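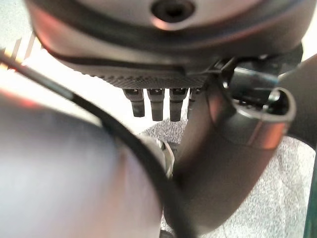

The glass table came to us from my aunt Lăcrămioara Lungu, and I have been at war with it ever since. I say that with love. She bought it when she moved into the apartment on Rusu street, kept it spotless for longer than I've been married, and handed it over with a hug and a warning that it shows everything. I nodded the way you nod when you already have the thing half loaded in the car.

Well, it does show everything. Fingerprints, toast crumbs, the ring from the bottom of a glass that I would have sworn was dry. In the late afternoon when the sun gets under the blinds you can see the whole week written on it, every elbow and every sleeve. For the first month I kept a roll of paper towels and a bottle of blue spray close by and went at it twice a day, and all I got for my trouble was streaks and little bits of white lint, and then I'd get cross and put a tablecloth over it, and then I'd feel bad about covering up my aunt's pretty table.

So I finally called her and asked what she used. Long pause. "A rag," she said. What kind of rag? "A brown one."

I laughed, but she meant it. She's been cleaning glass with old brown toweling for as long as I can remember. She cuts up bath towels once they've lost their looks, hems them if she's feeling fancy, and keeps them in a drawer all by themselves. They never go in with fabric softener (she was very firm on that, and repeated it before we hung up). The softener leaves something on the cloth and the cloth leaves it on the glass, and then you're polishing grease around in circles until supper. I had been softening every single thing I own, so there was my first problem solved.

The second thing she told me was to stop spraying the table. Put the water on the cloth. Warm water, a small splash of vinegar, wring it until your hands complain, and then go over the top in long strokes from one side to the other.
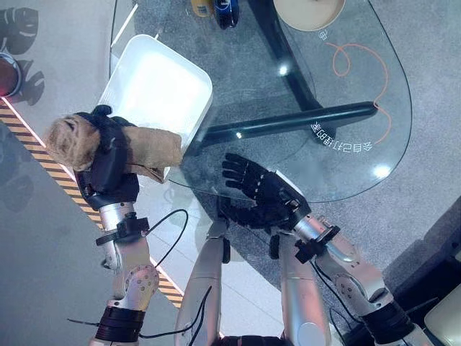

Going side to side took me a while to learn, because a table with a rounded shape makes you want to follow it around like you're icing a cake. I still do the rim that way, last of all, with a dry part of the cloth. The rim is where all the sticky stuff ends up anyway, from people resting their wrists while they talk. My husband Petrică is the champion of this. He tells a story with both forearms down on the glass, and when he gets up there they are, two perfect forearms.

I've also gotten into the habit of clearing everything off first and not just lifting the salt and wiping under it and setting it back. I use a plain white tray for that. Everything goes on the tray, the tray goes out of the way, the table gets done, and about half of what was on there turns out not to belong on a table at all. Last time it was 2 batteries, a seed packet, and the instruction sheet for a Gimari lamp we gave away before we moved.

And then, since the cloth is already in your hand, you may as well do the tray too. Wipe down inside the rim, because that's where the crumbs hide, and give the bottom a pass before it goes back anywhere near clean glass. I learned that one by setting a gritty tray down and hearing it.

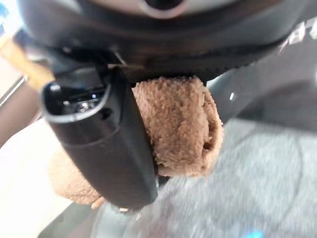
Posted 14 Apr 2019 in Around the House
2,532 words read so far in this series

Now, about the cloth itself, because I've had a few letters on this after I mentioned it in the pantry post. You want something with a bit of pile to it. Flat cotton is fine for dishes but it just pushes the crumbs along ahead of you. A fuzzier cloth picks them up, and you can fold it over and over and keep finding a clean side. I fold mine in half and in half again, and when one face is done I turn it, and by the time I've run out of faces the table is finished and so am I.

I did try the store kind, a pack from Pamunus that a neighbor swore by. They were all right. They got thin in the wash after a while and I went back to the towel drawer, where I now have a nice little stack of my own, mostly brown because that was the color of our first set of bath towels and we are only just wearing them out.

Wash them hot, by themselves, and shake them out before you hang them up. My aunt dries hers on the balcony rail and says the wind does the fluffing. Ours go over the shower rod and come out a little stiffer, but they soften up again as soon as they're wet.

Next week I want to get to the windows over the sink, which I have been putting off since the storms came through.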